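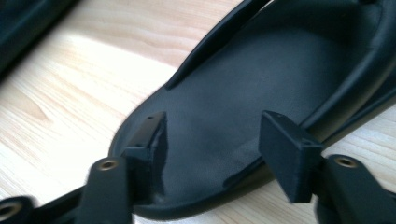 Black sandal with a raised rim around the footbed.

Stopping a moulded footbed from smelling after river walks
Posted Sunday, February 12, 2023 in Footwear care

I wear moulded sandals on the Pliklow track, which has 2 creek crossings. After a few weekends the footbeds smell sour even when dry. Dish soap helps for a day. Is there a treatment that lasts, and will bleach damage the colour?

Bouzid
Skip the bleach. It attacks some foams and most glues, and you won't know which you have until the sole lifts. Use bicarb for the surface and an enzyme cleaner for what has soaked in.
Mix 200 mL of lukewarm water with the dose on the enzyme bottle, brush it into the texture, and leave it wet under a damp cloth for 47 minutes. That is my kitchen timer's longest setting - an hour is fine too. Rinse until the water runs clear. Dry in shade with air moving over both faces. Direct sun on a dark sole can warp it.
Check the groove where the rim meets the footbed. Silt packs in there and holds moisture. An old toothbrush gets most of it out.

Lemilard
freezer overnight in a bag. works for me

Clikbridge
Freezing slows the bacteria but leaves plenty alive, so the smell comes back once the sandals warm up. I'd go with the enzyme method and repeat it monthly in the wet season. Mine weigh 415 g each after a soaking and take two days to dry properly, so a second pair is worth having if you walk both days of the weekend.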